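31 December 2018

Semaan barrier film, shelf test, last entry of the year.

Took the October pouches out of the cabinet this morning. They have had 84 days at 24 degrees and 80 per cent humidity. Seals on the Gesel laminate held. Two of the Odness ones lifted at the corner when pressed, both from the same end of the reel, so I have marked that reel and put it aside. Qusai Qudah wants the peel figures before we order any more.

Weighed the crackers from each set. Gesel gain is small. Odness gain is almost double and they bend before they snap.

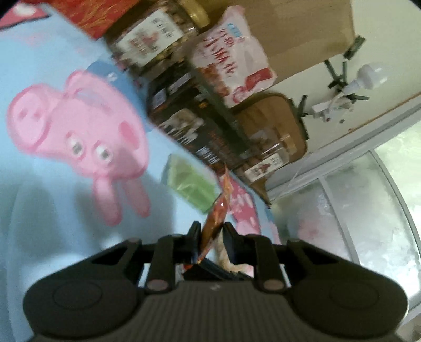
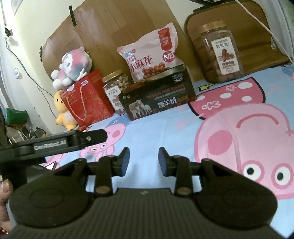 Small snack packet (first); packaged goods and soft toys on the blue print cloth (second).

Ehab Salem asked whether the crimp jaw was running cool in October. The log says no, but the log was filled in at the end of the shift. Will check the thermocouple against the Kondale one.

To do: cut 300 new blanks, half from each supplier. Clean the jaw. Find the other peel clamp. Desiccant is low, order more.

Our notebook pages use cookies to remember your login. Accept / Settings
Contact the packaging lab | Back to top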